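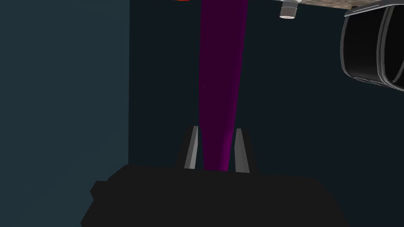 Two small arms or one decent one? Budget help please

fadwa_l
Okay, I have to turn in an equipment plan by the end of September and I've gone back and forth so many times I'm sick of my own spreadsheet. We're a small shop (14 people) and we do finishing on round parts, mostly rods and short tubes. Right now somebody picks each one up, loads it, waits, takes it out, puts it in the rack. All day. I've been playing in simulation with two fingers on a fat purple rod (purple because I got bored with gray) and I'm trying to settle three things before I ask for money:

1. One arm or two
2. Plain flat fingers or something made for round stock
3. How much to hold back for all the stuff that isn't the arm

The quotes I have so far are from Zurkar and Dernow. Zurkar is cheaper per arm but charges for every little thing after that. Dernow costs more and throws in two days of setup. Any thoughts welcome, including rude ones!

– Fadwa

moffat_hicham
Rude one first: you're shopping for arms before you know your fingers. Do it the other way around. Flat parallel fingers on a round rod give you two lines of contact and that's it. If the part is heavy at one end it'll swing on you like a pendulum. Get V-notch fingers cut, test those, and then see what payload you really need. We cut ours in-house and the material was nothing, it was all machine time.

I'd put it ahead of the one-or-two question by a mile.

anju_t
I half agree with Hicham. Fingers matter, sure, but I've run flat ones with rubber pads on tubing for ages and they hold fine at low speed. Fadwa, how heavy are these things and how fast do they have to move? If you're doing 80 parts an hour that's one every 45 seconds, and a single arm can do that half asleep. If it's a lot more than that, then okay, let's talk about two.

fadwa_l
80 an hour is our good day, ha. Funny you picked that. Heaviest part is 2 pounds and most are way under.

The reason I keep coming back to two arms is regripping. The part has to go in one end first, then get flipped. With two you can hand it across in the air. With one I'd need some kind of stand to set it down in and grab it again from the other side.

anju_t
So build the stand! A block with a hole in it! I'm serious – you're thinking about buying a whole second robot to replace a block with a hole in it.

aidan_od
Going to stick up for the second arm a bit, because I was the one-arm guy at my last place and I regretted it. The stand works great until your diameters change. Then you've got a drawer full of blocks, and someone puts the wrong one in, and the rod sits crooked, and the gripper comes down on it at a funny angle. We lost a set of fingers that way and most of a morning.

That said, two arms sharing one table is its own headache. They get in each other's way a lot more than you'd think from the brochure. Are you modeling both of them plus the table, or only the gripper and the rod? Elbows are what get you. The fingers will look perfectly happy and meanwhile the other arm's shoulder is in the way.

fadwa_l
Both arms and the table, yes. And yeah, the other one is right there in the view off past the rod, big black thing. I haven't done a proper clearance check yet. That's on my list now.

moffat_hicham
Put it at the top of the list. Also please don't trust the grip in simulation for a purchase decision. Friction in those things is whatever number you typed in. Reach and clearance, yes, believe that. Whether the rod slips, no. Borrow a gripper and a box of your real parts.

anju_t
Agree with every word of that, annoyingly.

asli_s
Money person here, so let me do question 3. Whatever the arm costs, I'd set aside the same again. Mounting, guarding, the air line or the cabling, spare fingers, somebody's time to program it, training for whoever's on shift. People budget the arm and then act surprised. My last plan had a line for guarding of exactly zero and I had to go back and ask, which was not a fun meeting.

And price the spares by the set. Trivholm quoted us 600 for one set of fingers, in dollars, before shipping. I'd want two sets on the shelf from day one.

moffat_hicham
600 for fingers is robbery. That's a block of aluminum and an hour on the mill.

asli_s
If you own a mill and have someone free to stand at it, yes. We don't.

aidan_od
Same again on top of the arm feels high to me for a little tabletop setup with 2 pound parts. I'd go for half.

asli_s
I'd have said half too, before the guarding meeting.

fadwa_l
This is so helpful, thank you all. Where I'm at: ask Dernow for one arm, but have the table and the cabinet sized for two so we can add the second later. V-notch fingers, two sets (we do have a mill, Hicham, and I know who to bribe). Aslı's number for the extras, and if they push back I'll drop to Aidan's.

Still not sold on the block with a hole, but I'll mock one up in scrap and see how it does across our sizes.

anju_t
Chamfer the top of the hole!!

aidan_od
Good plan. Ask Dernow whether one controller can run both arms before you size the cabinet, and get the answer in writing. Ours couldn't.

fadwa_l
Oh no. Okay, emailing them now.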